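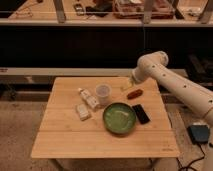
**Ticket 411 – Kesa cell, demos rejected at ingest**

Status: open
Reported: March, morning shift
Task: place object in green bowl, tabletop set

**Symptom**

Joveck ingest rejected 16 of 73 demonstrations. Error on each: `action/frame offset > 50 ms`. Joint states look normal when plotted alone.

**Checked**

- Camera mount: tight, no change in view between first and last episode.
- Arm homing: repeated twice, same result.
- Object layout: not a factor. Rejects occur with the cup, the bottle and the small white block as targets.
- Disk: plenty of free space on the recorder.

**09:40** – Restarted the recorder only. Next episode rejected.

**10:15** – Compared clocks. The Fisholm logger was running ahead of the arm controller and drifting further with each episode. Time sync service had stopped after the last update.

**10:30** – Sync service re-enabled, both machines rebooted. Five test episodes recorded, all accepted.

**Outstanding**

- Re-record the 16 rejects. Do not shift timestamps by hand – the drift isn't constant.
- Honkanen export script should refuse to start if sync is down. Change requested.
- Leave ticket open until a full batch clears ingest.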